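Last updated: October

Most of this week went on the grasp planner, or more exactly on the part that decides when to give up on a grasp. I had been blaming the perception side for the slow cycles. Harish Bhat went through the timing logs with me on Tuesday and the detector was fine. The planner was asking for 41 candidate poses per object, checking every one against the full collision model, then throwing most of them away.

I changed the order. It now does a cheap reach check first and only the survivors get the full collision pass. That usually leaves 7. Planning time per pick is down by 55 per cent on the bench, which I'm happy with.

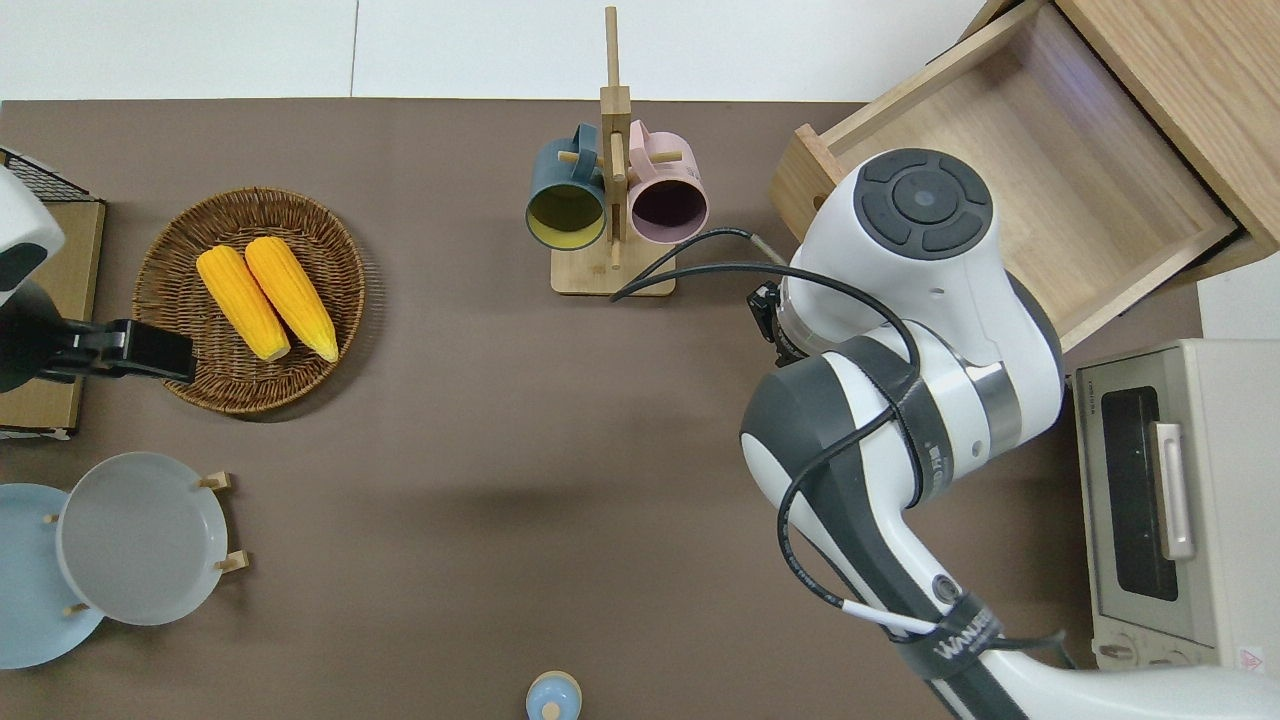 The bench, with the corn in its basket and the drawer open.

The mug tree is still a nuisance for the collision model. Thin pegs vanish if the voxels are too coarse, and if I make them finer the map update falls behind the controller. For now I've put the tree in as a fixed mesh and left everything else to the depth data. Prakash thinks this is cheating - he may be right - but it lets me get on with the two-arm scheduling.

That part is in a branch called stirkham and has 2 open bugs. One is a lock that isn't released when a plan times out. The other I can't reproduce, so I've added more logging and will leave it running overnight.

Filed under: Motion planning, Work notes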